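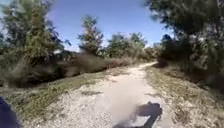
Betreff: Re: Kameravergleich auf der Außenstrecke, Rückmeldungen zum Zwischenstand

Sehr geehrte Kolleginnen und Kollegen,

die Arbeitsgruppe Außenversuche nimmt zu den Punkten Stellung, die Frau Vidal in ihrer Nachricht an die Liste aufgeführt hat. Zur besseren Nachvollziehbarkeit wird die Nachricht nochmals zitiert:

> Sehr geehrte Frau Deligiannis,
>
> für den Zwischenstand danke ich Ihnen im Namen der Gruppe Wahrnehmung. Vor der Beschaffung bitten wir um Klärung folgender Punkte:
>
> 1. Wurden beide Kameras (Imota und Stamix) mit derselben Belichtungsautomatik betrieben, oder galt für die Stamix noch die Voreinstellung aus dem Hallenbetrieb?
> 2. In vielen Einzelbildern ist links unten ein Teil des Roboterkörpers zu sehen. Wird dieser Bereich vor der Wegerkennung maskiert?
> 3. Wie verhält sich der Regler von Fastent, wenn die Wegerkennung für mehrere Bilder ausfällt?
>
> Mit freundlichen Grüßen
> Apolline Vidal

Zu 1: Beide Kameras liefen mit der jeweils eigenen Automatik des Herstellers. Die Voreinstellung aus dem Hallenbetrieb wurde vor der ersten Fahrt im Juni gelöscht. Eine Obergrenze für die Belichtungszeit war allerdings bei keiner der beiden Kameras gesetzt. Dies ist im Protokoll nachgetragen worden. Die Bewegungsunschärfe, die vor allem an den seitlichen Bildrändern auftritt, lässt sich daher derzeit keinem der beiden Modelle eindeutig zurechnen. Für die nächste Messreihe wird die Obergrenze einheitlich auf 9 Millisekunden festgelegt.

Gesondert hinzuweisen ist auf das Verhalten bei starkem Gegensatz zwischen Baumschatten und offenem Himmel. Wo Baumkronen von beiden Seiten in das Bild reichen, regelt die Automatik auf die dunklen Flächen, und der Himmel verliert nahezu jede Zeichnung.
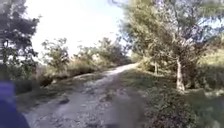 Für die Wegerkennung selbst ist ein überstrahlter Himmel unerheblich, da die obere Bildhälfte ohnehin verworfen wird. Nachteilig wirkt er sich auf die visuelle Odometrie aus, die sich an den Umrissen der Baumkronen orientiert. Wir bitten die Gruppe Wahrnehmung um Mitteilung, ob eine Belichtungsmessung allein auf der unteren Bildhälfte für ihre Zwecke annehmbar wäre.

Zu 2: Der blaue Gehäuseteil links unten wird maskiert. Die Maske wurde von Hand angelegt und ist an die Einbaulage der Kamera gebunden; nach jedem Umbau ist sie zu prüfen. Nicht maskiert wird hingegen der Schatten des Roboters. Bei Sonne im Rücken fällt er nach vorn auf den hellen Schotter und wurde in 13 Fällen als Hindernis gemeldet. Eine feste Maske scheidet hier aus, weil Lage und Form des Schattens vom Sonnenstand abhängen. Herr Tzavaras prüft derzeit, ob sich der Schatten aus Uhrzeit und Fahrtrichtung hinreichend genau vorhersagen lässt.

Ein verwandtes Problem stellen kleine dunkle Stellen auf der Fahrspur dar. Ob es sich um eine flache Vertiefung oder um einen dunklen Stein handelt, ist im Einzelbild häufig nicht zu entscheiden. Auch bewachsene Streifen, die vom Rand in den Weg hineinreichen, werden uneinheitlich eingeordnet - mal als befahrbar, mal als Böschung.

Zu 3: Der Regler von Fastent hält die letzte gültige Richtung für 700 Millisekunden bei und leitet danach einen kontrollierten Halt ein. Diese Frist ist einstellbar. Eine Verlängerung wird von uns nicht befürwortet, solange die Frage der Schatten offen ist.

Eine Empfehlung für eines der beiden Kameramodelle wird aus den genannten Gründen vorerst nicht ausgesprochen. Die Messreihe wird mit einheitlicher Belichtungsobergrenze auf derselben Strecke wiederholt, Beginn jeweils um 11 Uhr. Änderungswünsche zum Fahrplan bitten wir vorab an diese Liste zu richten.

Mit freundlichen Grüßen

Magdalini Deligiannis
Arbeitsgruppe Außenversuche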